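4. Packing the Snack Box

Applies to: the Tenari gift box, large, as supplied with the Avram guest room set. If you have the small box, most of this section won't help you, as the small one takes a single layer and there is very little to get wrong.

The leaflet that comes folded inside the box says it "packs in moments". It doesn't. It also says the box holds "a generous selection for the whole family", and I would like to meet the family. What follows is the method we use at the Groltville house, written up by Safta Căpraru after a July in which we packed far too many of these. Where it differs from the leaflet, follow this.

4.1 Before you start

You will need:
The box, opened out
The snacks, all of them, still sealed
A table next to where the box will end up
A cloth for the table
A kitchen scale, if you intend to post the box

Note: The leaflet tells you to pack on the bed. Ignore this. A mattress gives under the weight, the box tips, and anything stood upright slides down to the low corner. A table in the bedroom is fine. A table in the kitchen is also fine, until you have to carry a full box upstairs by a handle I don't trust (see 4.4).

Note: The cloth is there to stop the box skating about. Any cloth that lies flat will do. The grip mats sold for this purpose by the Tronthorpe shop work no better, as far as we could tell, and they smell.

4.2 Setting out

1. Lay the cloth and smooth it down. If it hangs over the edge on your side, tuck it in so you don't catch it with your knee.

2. Place the box on the cloth with the opening facing up. Put it a little off to one side. You want clear table next to it for the snacks you haven't packed yet.

3. Check the bottom of the box. Press each corner with a thumb. If a corner moves, fold the base again before you put anything in.

4. Tip the snacks out of the shopping bag and look at the lot. Put back anything torn, anything open, and anything past its date. People skip the date check because the snacks were only just bought. Ours had been "only just bought" too, and two bags were out by a month.

5. Sort what is left into tall bags, flat packets and small odd things. Don't sort by flavour or by colour. The leaflet has a chart for that, and it makes a pretty pile on the table and a bad box.

Caution: Do not let air out of crisp bags to make them fit. Pricking the bag with a pin and taping over the hole is a popular tip online. You will have soft crisps by the next day.

4.3 Filling the box

6. Start at the back. Stand your tallest bag against the back wall, towards one corner, and let it lean. It doesn't need to be bolt upright.

7. Put the next tallest beside it, and carry on along the wall. If there's a gap you can get your hand into, leave it for now. Gaps tend to close once the front goes in.

8. Lay one flat packet in the middle. It will end up mostly hidden, so don't use the one you want people to see first.
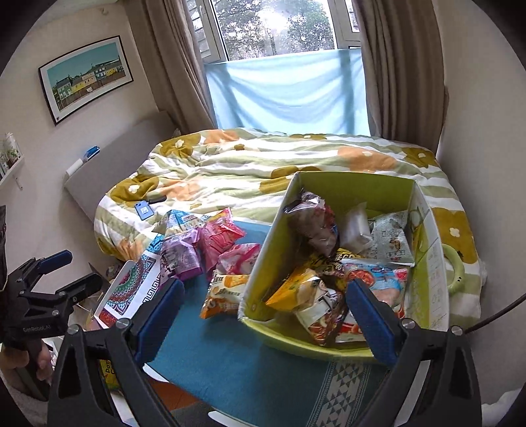
9. Work towards the front, setting bags at a slant so that each rests on the one behind. Bags laid dead flat take up far more of the floor of the box than you'd expect, and you will run out of room with half the table still covered. One or two flat packets are all right at the side.

10. Turn the printed faces up or towards the front as you go. I was doubtful that this mattered. It does a bit, if only because guests who can't see what is in the box will take everything out to look, and they never put it back the same way.

11. Stop when the contents are level with the rim. The leaflet shows a heaped box with bags fanned out above the edge like a bunch of flowers. We have tried that and the fan lasted until somebody walked past.

12. Whatever is left on the table stays out. Put it in a cupboard for topping up. Don't go round again trying to wedge in one more.

Note: Chocolate, or anything coated in it, should not go in a box that will stand below a window. The leaflet is silent on this point. Find a shadier shelf or leave the chocolate out.

Note on weight: The leaflet gives a limit but doesn't say whether that is for standing or for lifting. Our boxes come to almost 600 grams when filled as above, using ordinary bags and no tins or jars. We haven't had one fail at that. I wouldn't go much beyond it on the leaflet's word.

4.4 Moving the box

13. Slide one hand underneath before you lift. Use the handle to steady the box and nothing more.

14. Keep it level. Bags set at a slant will all slump the same way if you tilt it, and you'll be back at step 6.

15. Set it down where it's going to live and give it a small shake from side to side. If the bags shift a lot, add one soft packet at the front. If they don't, leave them alone.

Caution: Do not hang the box by its handle from a hook, a door knob or the bedpost. The maker's own advert does this. I wrote to ask what was in the box in the advert and had no reply.

4.5 If it goes wrong

The sides bulge. You have too much in the middle. Take out the packet from step 8 and try a thinner one.

Tall bags keep falling forward. They have nothing to rest against. Put a front row in first, loosely, then stand the tall ones again and adjust.

The box looks half empty by the second day. It probably is half empty. Top up from the cupboard, from the front, without disturbing the back row.

The box looks nothing like the one on the leaflet. No, and ours don't either.

For posting, see section 5. For cleaning marks off the inside of the box, see section 7, though I wouldn't get your hopes up about grease.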